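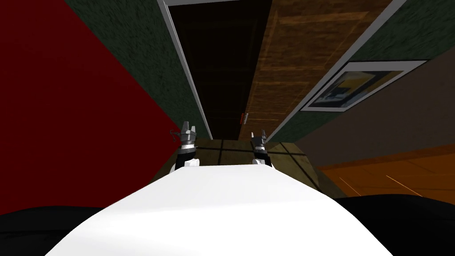 Last modified: March, by ishearer

Speaker notes - Sourdough for people with jobs
Juvuvcombe library, upstairs room. Ishbel talking, Hằng on the handouts. 60 min incl. questions, so KEEP MOVING.

Open: hands up who has killed a starter. Mine died twice. Second time I left it in the oven and turned the oven on. Pause for laugh, move on.

Starter basics. Flour, water, jar, wait. Equal weights. Don't get into hydration percents yet, lost half the room last time. If somebody asks about rye say rye is great, next slide.

Feeding. Once a week from the fridge is plenty. Gray liquid on top = hungry, stir in or pour off. Pink or orange streaks = throw it out, jar and all. Say this one twice, it's the only thing tonight that can make you sick.

The weeknight schedule (main bit, go slow here)
- feed it at breakfast
- mix dough when you get home, 6ish
- 4 folds, half an hour apart, do the dishes in between
- shape before bed, into the fridge
- bake next day, or the day after, fridge dough is forgiving

Tell the Didenko story. Neighbors, three kids, baked at 5 am for a year becuase a book told them to. Moved the whole thing to evenings, same bread. Short version!!

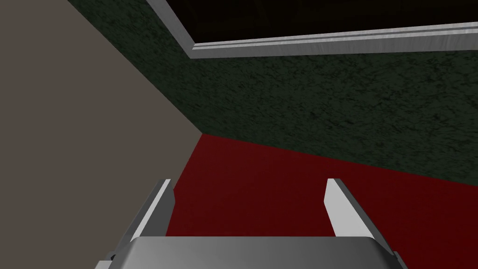

Juvuvcombe Home Bakers Club

Flour. Supermarket bread flour is fine. I use Tosten when it's on sale, bag in my tote if people want to feel it. Whole wheat drinks more water, add a splash. No speech about mills.

Oven part. Heavy pot with a lid, get it properly hot, lid on 20 lid off 20ish. Oven gloves. Long ones. Show the scar.

No heavy pot? Tray of boiling water on the bottom rack, works ok. Crust a bit paler.

Fails - pass loaves around here. Flat one = left out too long. Brick = not long enough, or a cold kitchen. Gummy middle = cut it hot, everybody does, I still do.

Hằng does the bit on freezing. Slice first, then freeze. She has her own notes, dont step on her.

If running late skip the discard pancakes, recipe is on the handout anyway. So is the Cloneo timer app, ppl always ask. 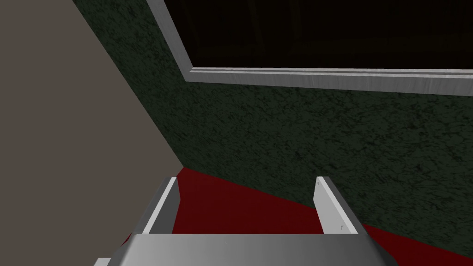
How do I know when the dough is ready to shape?
Look for it to be puffy and up by half, with bubbles at the side of the bowl. Go by the dough and ignore the clock.

Wrap up: jars of starter by the door, take one, 18 of them so one per household. Chairs back against the wall. Thank the library.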